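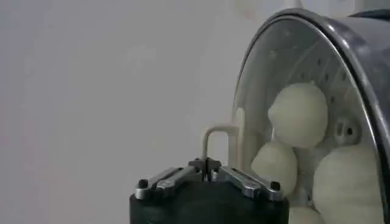 Where the bakery course has got to

Hello Tímea, and sorry this is a bit later than I promised! You asked for the plain version, so I've left the spreadsheets with İlker and I'm just going to tell you how it's gone.

We moved into the old Vrabec shop in the winter and the first month was mostly plumbing. Since then 32 people have started the evening bread course, and most of them are still turning up (the bus from Eden was cut back, which lost us a few, and I'm still cross about it). Titilayo teaches the beginners and Svatopluk has taken on the rye group, who are a noisy lot and very good company.

Money next. Of the £800 you gave us for ingredients we've got £301 left. Flour went up twice, and I bought too much caraway, my fault entirely. The oven repair came to £200, and I've put that under equipment as we agreed on the phone.

What's still not done: the food hygiene certificates for the second group, the sign over the door, and the leaflet in Czech, which Zdislava has rewritten twice and still hates. I'd like to shift what's left of the travel money into bus fares, if you're happy with that? It would get the Eden people back.

The next group starts in September. Do come and try the rye before then!

May 4, 2018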